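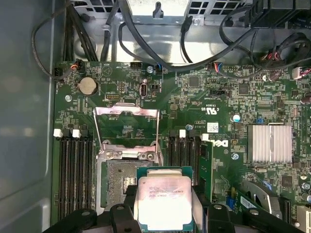 May 10, 2019
Meirion Dafis

Dust and heat in office desktops, short thread. Most slow-fan complaints I get are airflow complaints.

Intake first. A clogged front grille starves everything behind it. I clean ours every 30 days.
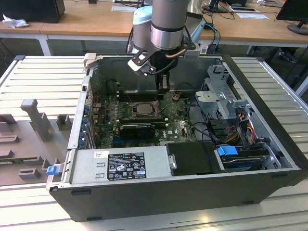 Cables matter less than people think, up to a point. A loose bundle like the orange, yellow, red and black one by the drive cage is fine -- keep it clear of the fan blades.

Log temps before and after cleaning.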